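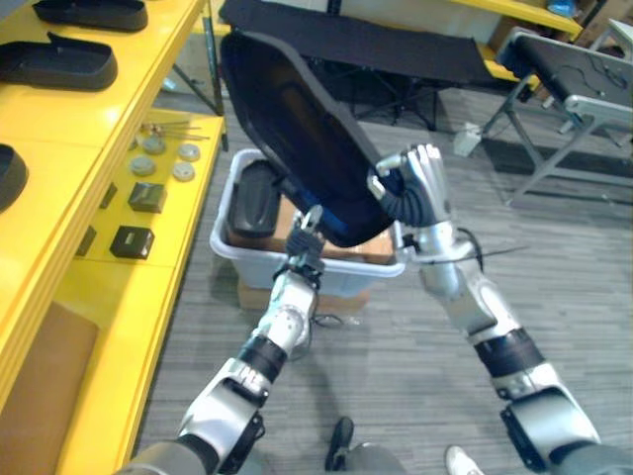
Step 2: Check what the plug-in translated

Dultik says it handles 117 languages. I'd treat that as a sales line. Pick 9 pages you know well and read them in both languages – menus and buttons too, where it slips most.

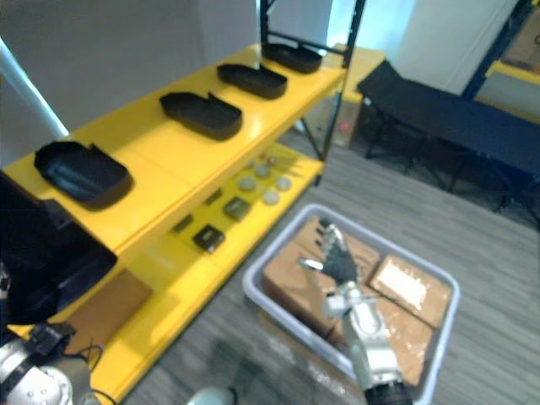
Then look at the word list. Add your product names, or Dultik will happily translate them. The free plan stops at up to 3,000 words, and it counts footers every time.
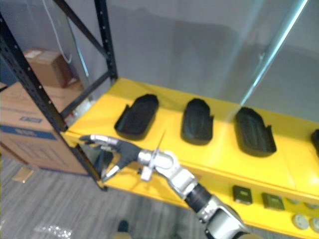 Rommel Pangilinan wrote in to say the footer can be left out under Settings, Skip. I tried it on Wednesday and it works, but only after you clear the cache.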